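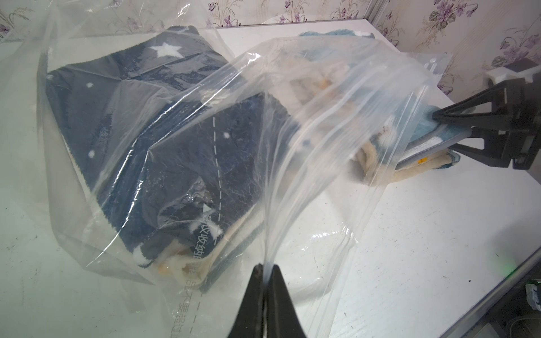 Moving my mother's things, part two

25 February 2019

I said in the last post that I would write up the storage unit once it was done. It's done, mostly. There are 4 boxes left that my sister wants to go through herself, and I've stopped asking when.

For anyone who didn't read the first part: my mother moved out of the house on Tilahun Road last August and into a two-room apartment with a good elevator and bad closets. The house sold faster than we planned for. We had a little over two weeks to empty it, so a lot of it got boxed without any thought and driven to a storage unit out past the Teven exit. I paid for that unit for six months. It came to $479 with the first month discounted, and I would have kept paying if they hadn't sent a letter raising the rate.

The unit was 8 feet by 10, on the second floor. I went up there most evenings after work for a couple of weeks. There's a light on a timer in the hallway and it gives you fifteen minutes, then you walk back to the switch. The heat doesn't reach that floor. I wore my coat the whole time.

Paper was the slow part. My mother kept every tax return and also every draft of every tax return. Davina Cowie, who did her books for years, told me to keep seven years and shred the rest, plus hold on to anything to do with the house itself, including the old roof invoice. I found that invoice inside a cookbook. The shredding place charges by weight and I took it over in two trips.

Furniture was easier than I expected. The dining table went to Nkechi Nnaji and her husband, who have three kids and were eating off a card table. The china cabinet didn't go anywhere. I listed it, lowered it, listed it for free, and in the end Dougal Kerr came with his truck and we took it to the transfer station. I felt bad about that for a day or so. It was my grandmother's, but it was also seven feet tall and missing a door.

Bedding I had not thought about at all. My mother owned a lot of blankets. She'd buy one if it was cold out and the store had them near the door. I sorted them on the bed at my place over a weekend. Anything with a hole went to the animal shelter, which takes blankets and towels but not pillows (call first, they fill up). The good ones I washed and put in clear plastic bags so I can see what's in them without opening every one. Before this they were in black trash bags and I opened the same bag of curtains five times.

A few notes on that, as I had to work it out as I went:

Let everything dry longer than you think. I left the fleece ones over the stair rail overnight even after the dryer.

Don't fill the bags to the top. A full bag won't stack and it slides off the shelf at night and scares the cat.

Put a slip of paper inside with the bed size on it. I didn't do this for the fitted sheets and I'm still sorry.

The photographs are all with me now. Wulan Jugah at the library has a scanner you can book in two-hour blocks, and I've been going in when I can. I've done 1180 so far. Many of them are of people I can't name, and my mother can't name some of them either, which surprised her more than it did me. We sit with a folder on Sunday afternoons and she tells me what she has. I write it on the back in pencil.

She has been to the apartment pool twice. She says the water is too warm. She has also made a friend on her floor, Marion Lamont, who lends her mysteries and wants them back on time.

The unit is swept out except for my sister's boxes, and those are moving to my garage this week. I turned in the gate card for the spare and kept the main one. They hold a $20 deposit on the lock, so if you rent from one of these places, check whether the lock is yours. Mine was, and I nearly left it there.

Next post will probably be about the piano.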